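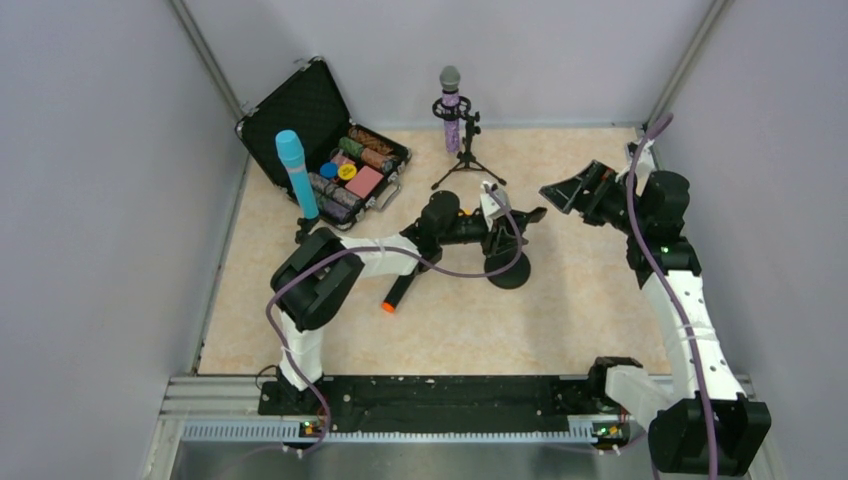 The Case and the Microphone

Game night used to need a deck of cards and a table. In a growing number of homes it now needs a case of chips, a couple of karaoke microphones and a plan for where all of it goes when the guests leave.

The pairing is less odd than it sounds. A poker game among friends has long gaps in it. Players fold, go for a drink, or lose their stack before nine and sit on the sofa for the rest of the evening. Give those people a microphone and they stay. At Gedamano, a rental shop that supplies party equipment by the evening, the two used to be separate lines in the catalog. The shop started offering them together last May, and 310 customers have taken the combined set so far.

The case is the part that lasts. A hard-sided carrying case with metal corners will outlive several sets of whatever is inside it. Corners get scuffed first, from car trunks and closet floors, and scuffed corners are no reason to throw a case away. Check the latches and the hinges instead. If the lid closes flat and stays closed when you lift the case by its handle, it has years left. Chips are heavier than people expect, and a full case should always be carried with both latches fastened, even from one room to the next.

Inside, most cases follow the same pattern. Long rows hold the chips, and compartments in the middle take the cards and other pieces. Chips go in on edge, packed close enough that they don't tip over. A row with a gap in it will spill sideways the first time the case is stood upright, and sorting mixed colors is the job everyone leaves to the host.

It helps to sort before the game ends for good. Ask each player to stack their own chips by color when they cash out. With 400 chips on the table, this saves a great deal of time. A row can hold two colors if you don't have enough of either to fill it, but keep each color together within the row, so you can see at a glance whether any are missing. Cards should go back in the same compartment every time. Used chips pick up grease from snacks, and a wipe with a damp cloth once or twice a year is enough. Dry them fully before they go back in a lined tray.

Microphones need a different kind of care. Most people put them down wherever they finish singing, and a microphone left near the edge of a table will roll off it sooner or later. A small tabletop stand solves this. The simple kind is a short support that holds the lower end at a slant. The other common kind is a tripod with a ring that goes around the body. The tripod takes up more room because its legs spread, but it is steadier, and it can be adjusted for a child or for someone who prefers to sing sitting down. Tighten the knobs by hand only. Overtightening is the usual cause of a broken stand, according to the repair bench at Plerkov, which charges eight dollars for a replacement knob.

Color matters more than it might seem. Two microphones in the same finish will be confused all night, and the one with the low battery will always be in someone's hand at the chorus. One light blue and one purple, for instance, can be told apart from across the room. Glitter finishes hide scratches well, though they are harder to wipe clean. For the head, use a dry cloth on the outside between singers.

Layout is mostly a matter of keeping the two activities apart. Put the open case toward the back of the table with the lid raised, where it takes no space from the players. Stand the microphones at the back too, until they are wanted. Drinks go on a side table – a spilled glass can ruin a lined tray.

Packing up takes longer than setting out. Chips first, then cards, then stands with their legs folded. Leave the microphones until last, as someone will probably ask for one more song.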